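3/20/22

Right, I promised a post on the time sync problem weeks ago and then kept putting it off, mostly because I didn't have a fix and it's no fun writing up a thing you haven't fixed. Well, I have one now! Mostly. Put the kettle on, this one wanders a bit.

If you read the last post you'll know that my bit of the Grewal project is the dull bit in the middle. Orathai and Pichit look after the hardware, Bjartur trains the policies, and I write the stuff that takes a pile of raw recordings from the hand-held grippers and turns it into tidy episodes that Bjartur can feed to his training runs. Video goes in, along with the motion sensor data and the jaw width, and out comes a neat list of "at this moment the hand was here, pointing this way, and open this much". It's called Gustley, for reasons that go back to a very long lunch.

The trouble started when Bjartur trained a policy on the cup-stacking recordings and it kept closing a fraction too early. Every single time. It would glide up to the cup beautifully, slow down just as a person would, and then pinch the air in front of it. He thought it was his action smoothing. I thought it was his action smoothing too (sorry, Bjartur) and let him spend two days on it before I looked at my own code.

What I should have done on day one was plot the jaw width against the video and just look. So I picked nine episodes, wrote a horrible little script that draws the width as a bar across the bottom of the video, and sat there stepping through it. And there it was, the bar snapping shut while the fingers were still plainly open. Then I tried another episode and it lined up perfectly. Then another, and it was late instead of early. Lovely.

I had assumed one fixed delay for the whole lot. You measure it once, you put it in the config, you forget about it. But the width comes from a little board with its own clock, and the video has its own clock, and those two clocks don't agree about how long a second is. Over a short recording you'd never notice. Over a long one, where somebody does cup after cup without stopping, you drift by a couple of video frames and then you've taught a robot to grab nothing.

On top of that I had a bug. When the board dropped a sample, my reader quietly shuffled everything after it up by one slot. In one recording it had dropped 200 of them! I had a test for missing samples and everything, but the test only ever removed the last one. I stared at that test for a good long while.

So, the fix, in case you've got the same problem:

- Never count samples to work out the time. Read the timestamp off every one, and if it hasn't got one, throw the recording out.
- Work out the offset at the start of the recording and again at the end, then stretch between the two.
- To get the offset, ask whoever's recording to open and close the jaw sharply a few times. The code looks for that wiggle in the video and in the width data, and slides one over the other until they match.

That last one was Ratree's idea and I was snooty about it, because I wanted something clever that needed no effort from the person holding the thing. I spent an evening at Emwood trying to be clever, matching general hand movement with the motion sensor, and it sort of worked, in the way that a door with one hinge sort of works. The wiggle just works. She's been very gracious about it.

The other half of the job is working out where the gripper is at any moment, and that's been giving me grief as well. The tracking picks out corners and edges in the room and follows them from one frame to the next. It loves clutter. It's less keen on a big white wall with the blinds down, or a floor that's been polished until it shines a bit, and a wide lens bends every straight line into a banana, so your calibration had better be good.
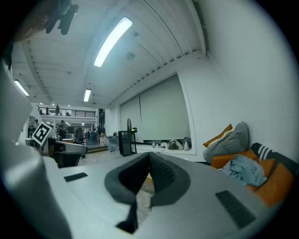 I redid ours on Thursday and the reprojection error came right down, which cheered me up no end. The old file had been made for a different crop of the video and we'd all been copying it from folder to folder without once opening it. If you take anything from this post, go and open your calibration file! Check the image size in it matches what you're feeding in. I've now made Gustley refuse to start if it doesn't, with a rude message.

I've also stopped it filling in gaps when the tracking gets lost. It used to draw a straight line between the last good position and the next one, and if the gap was long you got a hand gliding serenely through a table. Anything longer than a blink now splits the episode in two. We lost some data that way and Kittipong grumbled, but he grumbled less once he'd watched the table one.

I reran the whole back catalogue over the weekend. We went in with 3000 episodes and 758 of them got flagged for something or other, mostly drift, with a few lost-tracking ones and a handful where the recording was simply too short to be any use. Most of the drifty ones can be rescued with the new stretching. Bjartur has kicked off a fresh training run on the cleaned-up set and I'm trying very hard not to message him every hour asking how the loss looks.

Still on my list is the loader, which is slow because it unpacks far more video than it needs, and some sort of page where you can flick through flagged episodes without running my horrible script. Pichit says he'll have a go at the page if I write down what the flags mean. I've started that. It's in a text file called flags_final_2, so you can tell how it's going.

Next time I'll put up the bit of code that does the wiggle matching, once I've taken the swearing out of the comments.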